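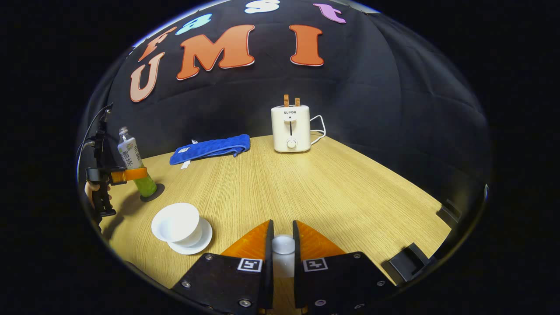
4. What the printed time does to the cook

Most written recipes for browned onions give a time, and most cooks we spoke to said that the time is wrong. What they do about it is less clear. The usual account in the food-writing literature is that the printed number misleads: it is read first, it sticks, and the words around it ("until deep golden," "until soft and sweet") are passed over. We have some sympathy with the first half of this. Size and color do steer the eye, and one needs no laboratory to see it. In Figure 4 the large orange letters outlined in white, UMI, take hold before the smaller light blue, white and purple ones that arc above them on the black fabric, and a time set in heavy type beside a paragraph of small gray text has the same advantage. But being read first is a long way from being obeyed, and the studies that claim to show the second mostly show the first.

4.1 The claim as it is usually made

The strongest version is due to Sabbagh, whose kitchen trials are cited in nearly every later paper on the subject. Munther Sabbagh gave home cooks a card for onion soup with the browning time printed either large at the top or in the body of the method. Cooks with the large time stopped earlier and served paler onions. He concluded that recipe writers should drop times altogether and describe only color and smell.

We have three difficulties with this. The first is that the two cards were not otherwise the same. The card with the large time also had a shorter method, apparently to make room for it, and the line that went missing was the one telling the cook to add a spoonful of water when the pan began to catch. Anyone who has browned onions will know what that line is for. Without it, a cook who sees dark spots on the bottom of the pan has good reason to stop, whatever the clock says. The paler onions may be the work of the large number. They may equally be the work of a cook who was afraid of burning supper and had not been told how to avoid it.

The second is the pan. The trials were run on Arkov burners with the dial set to the same mark for everyone, and this is offered as a control. It controls very little. Cooks brought their own pans, and a thin pan and a heavy one at the same mark are not doing the same job. The report says that pans were "of ordinary household type," which tells us nothing we can use.

The third is that paleness was judged by the people who ran the trial, who knew which card each cook had been given. We do not suggest bad faith. Brown is a generous word, though, and a bowl of onions under kitchen lighting can be talked into several shades of it.

4.2 What the recipes say

Before asking whether cooks follow the times, it seemed sensible to ask what the times are. We collected 152 recipes in which sliced onions are browned slowly as a separate step, taken from cookbooks, newspaper columns and household websites. Recipes for crisp fried onions were left out, as were any in which the onions share the pan with meat from the start. Each recipe was coded with the Rawashdeh sheet, which records the stated time, the stated heat, the fat, the amount of onion, and any words for the end point.

The stated times are all over the place. This has been reported before as a scandal, with the short ones treated as plain lies told by editors who want the dish to look quick. We are not convinced. Once the recipes are sorted by what the cook is asked to end up with, a good part of the spread goes away. Recipes that stop at "soft and golden" give short times. Recipes that want something close to jam give long ones. These are different foods, and the fact that both get called caramelized is a fault in the naming. A reader who wants jam and follows a recipe for soft gold will feel cheated, but the number on the page was not the thing that cheated them.

That said, some of the short times cannot be rescued. Of the recipes asking for "deep brown" or "mahogany" onions, eight give a time of 14 minutes or less, on a heat described as low or medium-low, for a full pan of onions. We tried all eight. None produced anything we would call deep brown in the time given, and two had barely stopped steaming. It is possible that the authors slice thinner than we do, or own better stoves. It is more likely that the times were copied from somewhere and never cooked. Two of the recipes share the same misprint in the line about butter.

The words are no more dependable than the numbers. "Low heat" was used for everything from a bare flicker to a setting that browned the edges within minutes, judging by what the rest of each recipe says should be happening. "Stir often" and "stir occasionally" appear in otherwise matching methods. A recipe stripped of its times, as Sabbagh recommends, would still leave the cook with these, and we see no reason to think that a beginner who has never made the dish can picture "the color of an old penny" any better than they can read a clock.

4.3 A small trial

We asked 14 home cooks to make the same dish of browned onions twice, some weeks apart, in their own kitchens and with their own pans. One card had a time in large type under the title. The other had the same time in the body of the method, in the same type as everything else. The wording was otherwise identical, including the line about adding water. The order of the two cards was mixed between cooks. Onions were weighed out by us and delivered in bags, since an earlier attempt in which people bought their own had taught us what "two large onions" can mean. The finished onions were brought in covered tubs and ranked from palest to darkest by a taster who did not know which card had been used.

The printed time was deliberately too short for the end point described. If the large number really rules the cook, the large-type card should give paler onions, and the cook should stop near the stated time even though the onions plainly do not match the words.

We found little of this. Most cooks went well past the printed time with both cards. In the notes they kept, several wrote some form of "these always take longer" next to the time, and one crossed it out before lighting the stove. The few who did stop near the stated time did so with both cards, and they were the cooks who told us they seldom make the dish. Their onions were pale twice over. Where a cook's two batches differed in color, the difference ran in either direction, and the notes usually gave a dull explanation for it: a phone call, a different burner, a pan borrowed while the usual one was soaking.

One cook used a Stelareck pan with a heat gauge in the handle and followed the gauge more closely than either card. We have kept those batches in, though it could be argued that they belong to some other study.

4.4 What can be drawn from it

A group this small cannot show that large type has no effect, and we do not say that it does. The cooks were people willing to make browned onions twice for a paper, and they may be more stubborn than most. They also knew that someone would look at the result. A tired person with hungry children and one pan free may well take the number at its word. It would be good to see the same cards used under those conditions, and we can see why it has not been done.

What we do say is that the case for dropping times rests on less than its supporters think. The Prendton guide for recipe editors, which took up Sabbagh's advice in full, now asks that no slow-cooked step carry a time unless the writer can defend it. Defending it is a fine idea. We would ask the same of "until golden." A time is at least a claim that can be checked by making the dish, and our eight bad recipes were found because they gave one. A recipe that says only "cook gently until done" can never be wrong in this way – and it leaves the new cook standing at the stove with no notion of whether supper is at six or at nine.

There is a further use of times that the argument over browning tends to miss. Several of our cooks said that they read the time to plan the meal and then ignored it once the pan was hot. One put the rice on by it. Another used it to decide whether to make the dish at all on a work night. For such readers a short time does harm before any onion is cut, and a large clear number that happens to be true would be a help. Whether it is printed at the top of the card or in the method seems to us a small matter next to whether anyone cooked the dish with a clock in the room.

Finally, a word on the range. Some editors have answered the criticism by printing wide ranges, and in one household column we found browning given as "20 to 100 minutes, depending on your stove." We do not doubt that this is true. We cooked that recipe as well, on two stoves, and both batches were ready well inside the range, though we could not have said beforehand where. The column gave no color, no smell, and no amount of onion.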